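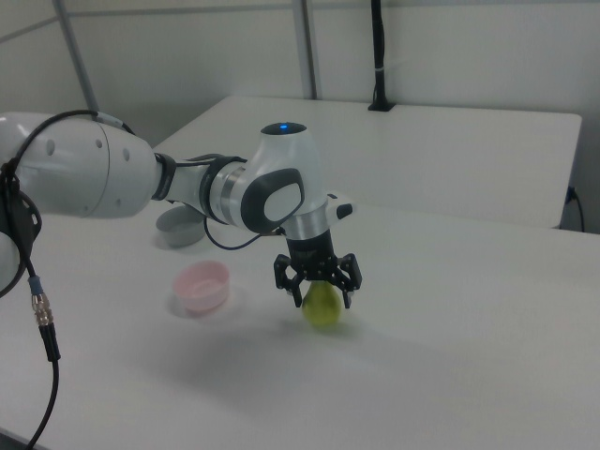
Ustix is a policy-training package for single-arm manipulation, released with a method its authors at Drakach call staged grasp conditioning. The claim is that a policy learns faster if each demonstration is split at the moment of contact and the two halves are trained against separate goals: first the object, then the destination. I have been using version 2 since May on tabletop pick-and-place work, mostly small items and bowls. A pear standing upright between the two jaw fingers, with the pink bowl and the gray one well clear of it on a white table, is a fair picture of the difficulty level. It is an easy layout for a person and a moderately awkward one for a learned policy, as the fingers hide the narrow top of the fruit at the point where the grasp has to be judged.

Installation is unremarkable. The package expects joint positions, gripper width and at least one fixed view, all on a common clock. If the clocks drift, the splitter puts the contact point in the wrong place and gives no warning. I lost an afternoon to this before Tamsin Mbeki plotted gripper width against the split markers and found them late in every file. A check at import would be simple to add.

Our training set held 944 demonstrations after cleaning, down from 963. The discarded files were all ones in which the splitter found more than one contact. The manual says such files can be kept by setting a merge window, but the merged versions made the first stage worse in our hands, so we left them out.

For the comparison we trained a plain behaviour cloning policy on the same files, with the same encoder and the same number of steps. The staged version was better at the approach. It lined up over the object with fewer small corrections and closed at a more consistent height. We ran 7 training seeds for each policy and the ordering held in all of them, although the gap varied a good deal. 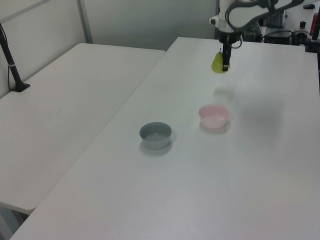
The second stage is less convincing. Once the object is held, the policy is conditioned on a destination embedding, and with two bowls of similar size that embedding has to carry the whole choice. Colour is the only useful cue. When we swapped the bowl positions between training and test, the staged policy often set off towards the old location and corrected late. The plain policy made the same mistake, and I could not separate the two on placement. The paper reports a gain here. Its test layouts keep each destination within a narrow region of the table, and I suspect much of the gain comes from that.

Soledad Brannigan repeated the placement test with the destination embedding frozen - an option buried in the advanced settings - and got steadier transfers at the cost of some accuracy at release. That setting deserves a proper section in the manual.

Logging is good. Each rollout is stored with its stage label, so a failed grasp and a failed placement can be counted separately without writing extra code. The viewer is slow on long files and forgets its zoom level when you step to the next one. Export to the Hitico format works. Export to Rees drops the stage labels, and the release notes do not mention it.

I would use Ustix again where the grasp is the hard part and the destination is fixed. For sorting between several containers I would stay with a plain baseline until the second stage has been tested on wider layouts. Anyone upgrading from version 1 should re-run the splitter on old data, as the contact threshold has changed and the cached splits are not rebuilt automatically.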